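Billham Acoustics Laboratory
Call for participants: footstep noise and floor covering study
Reference 177

Billham Acoustics Laboratory is seeking adult participants for a listening study on impact noise in apartment buildings. The study compares how residents rate footstep sounds transmitted through floor assemblies with different underlayments. Results will be used to revise the rating scale in the Sinaga listening protocol.

Tasks
Participants sit in a furnished listening room and hear recorded footsteps, dropped objects and chair movement at controlled levels. After each sound, annoyance and loudness are entered on a tablet. A short questionnaire covers current housing, floor type and sensitivity to noise. No walking or lifting is required.

Duration
One visit of 2 hours, including a hearing screening and a 20-minute break. Sessions run on weekday mornings and afternoons.

Eligibility
Age 18 or over. Hearing threshold no worse than 20 dB at 4000 Hz in either ear, confirmed at the screening. Current or past residence in a multi-story building for at least one year. Fluent reading of English. Persons who took part in the February pilot are not eligible. Persons using hearing aids cannot be included in this phase.

Compensation
Participants are paid at the end of the visit. Those excluded at screening receive a partial payment. Parking at the Arkar Street entrance is free with a visitor pass.
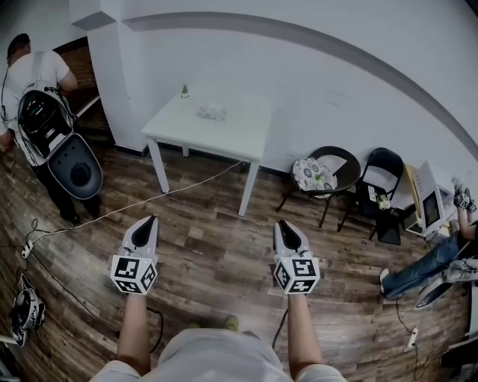
Hand-held grippers over a wooden plank floor.

Data handling
Responses are stored under a participant number. Contact details are kept separately and deleted when the study closes. Participants may withdraw at any time without giving a reason.

How to apply
Complete the form at the Undero Building reception desk or request it through the laboratory contact page, quoting reference 177. State your preferred time of day and floor type at home (wood, tile, carpet, other). Applications received after the places are filled will go on a waiting list.

Posted 25 May 2021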